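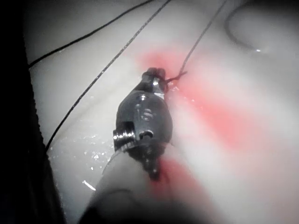
3.2 Study area and data collection

Borkimo is a mid-sized river town whose visitor economy grew up around day trips and has shifted over the past decade toward stays of two or more nights. The old quarter holds most of the hotels and guest houses, while short-term rentals are spread across the four districts on the east bank. Earlier work by Trnka and Ruangrit treated the town as a single destination. We divide it into districts because prices, transit access and the mix of visitors differ sharply between them.

Data came from two sources. The first was the register of overnight stays kept by the town, which lists arrivals by month, type of lodging and country of residence. The second was a visitor survey carried out from June 2018 through October of the same year. Interviewers worked at the rail station, the Polák market hall and the ferry landing at Fustari. Every fifth adult passing a fixed point was approached, and residents were screened out by a first question on home address. The survey gave 3,827 usable responses.

Respondents reported length of stay, party size, main reason for the trip, and spending in the previous 24 hours under four headings: lodging, food, transport and admissions. Spending was recorded per party and divided by the number of adults. Respondents who had paid for a package were asked for the total price, which was then split using shares supplied by tour operators. This step affects 198 cases, and leaving them out does not change the sign of any coefficient reported in Section 4.

3.3 Measuring dispersal

Dispersal is defined as the share of waking hours spent outside the old quarter. A subsample of nearly 700 respondents agreed to fill in a one-day diary in half-hour blocks, on paper or in the Havix trip-logging application. Paper diaries were coded twice, by different coders, and disagreements were settled by the second author. Blocks spent in transit were assigned to the district of arrival.

Figure 4. Mean dispersal by length of stay and type of lodging. Bars show 95 percent confidence intervals. Day visitors are omitted. (Figure available in the PDF version.)

Dispersal rises with length of stay for hotel guests but levels off after the third night. For guests in short-term rentals the curve is flatter and starts higher — a pattern consistent with Charvát's account of lodging location as the main constraint on movement. First-time visitors stay closer to the old quarter than repeat visitors in both groups. The diary sample is younger than the full survey, and weights by age and country of residence were applied before the means were computed.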